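Can a machine do your chores yet? My tips for the hopeful householder

I have wanted a machine to empty my dishwasher since I first had a dishwasher. So when readers ask me whether it's worth waiting for a robot before they sort out their kitchen drawers, I get a bit giddy, and then I have to tell them to sort out the drawers. The good news is that a lot of what makes a house easier for a machine makes it easier for you as well!

I've spent a good part of this year reading, visiting and pestering people who know more than I do, and I've tried nearly all of the tips below at home.

Floors first

Floors are the one chore I'd hand over today. My little round vacuum (I call it Lindis, after an aunt who never sat down) does the hall and kitchen every morning, and I've swept up after it 3 times since Easter. Lift your chair legs if you can, tuck the rug tassels under and get every phone charger off the floor. Loose cables are the biggest nuisance of the lot. A strip of hook-and-loop tape behind the sideboard cured ours.
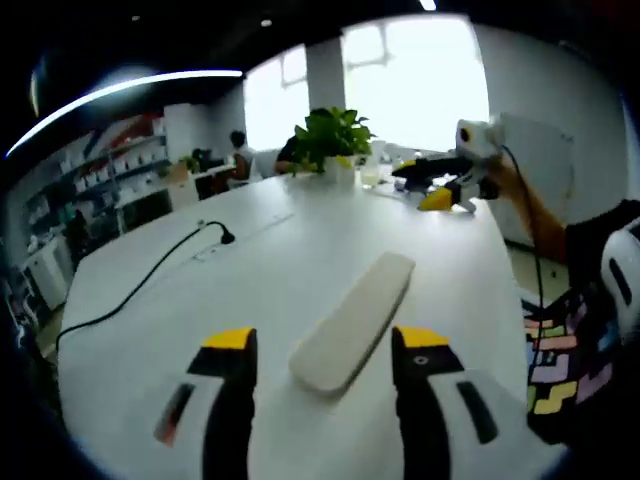 Picking things up is where it gets hard, and where I find it most exciting. Think how many ways you hold things before breakfast. A sponge squashes, an egg mustn't, and a wet glass wants a firm hand but a kind one. You do all of that without a thought. A machine has to learn it, and the usual way now is for people to do the job over and over with a gripper in their own hand, so there's a record of how it goes. Dagný Thoroddsen, who used to teach me evening class woodwork and now helps with just this sort of thing, told me her group went through 1000 goes at tidying small kitchen bits before they were happy to call it a start. I think that's marvellous, and I also think I'd have gone for a lie-down by 111.

Cutlery and long thin things

Give long things a long home. Chopsticks, skewers, straws and wooden spoons all end up crossways in a square drawer, and then the drawer jams. Narrow trays laid side by side, with one sort of thing in each, are far better. Measure the drawer before you buy – mine is 310 mm across inside, and the first set I brought home didn't fit. Lay everything with the handles the same way. It takes a minute longer when you put the washing-up away and saves you rummaging at teatime.
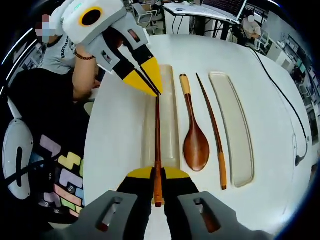 Sorting is slow work for a machine, so if you dream of handing it over one day, cut down on the number of different things you own. My neighbour Beryl Hebden has one size of spoon and one size of fork, and her drawer is a joy. I haven't managed it. I can't part with the jam spoons.

Worktops

Clear worktops help everybody. Keep out what you use daily and find a cupboard for the rest, and leave a gap between things so that a hand (or a claw!) can get round them. Shiny surfaces look lovely but they throw back the light, so wipe along the surface and then crouch down to spot the streaks. 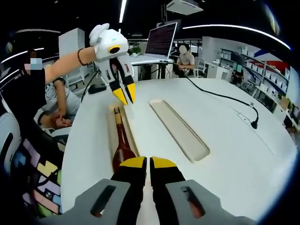
Two pairs of hands are still quicker than one, and I expect that will hold for machines too. Folding a double sheet alone is misery, and with a partner it's done before the kettle boils. Table clearing is the same. Agree who has which side and work towards the middle, and keep the cables to one part of the table, well away from whatever you're lifting. A black lead snaking over half a white table is easy enough for us to see and reach round, but I'd still unplug it and coil it before starting. Anything with a rounded body and a long thin neck should be picked up by the body, and laid in something with sides if it's inclined to roll.

So, should you wait?

For floors, no, go ahead. For lawns, very nearly. For laundry, dishes and drawers I'd carry on by hand for now and keep an eye out, as things are moving quickly and I check for news far more often than is good for me. I'm off to see a towel-folding demonstration in August and will report back at length, you have been warned.

Shares 310 | Comments 3

Related
Getting limescale off a kettle spout
Where to keep the good scissors
Beryl Hebden's one-spoon drawer
Five jobs for an old toothbrush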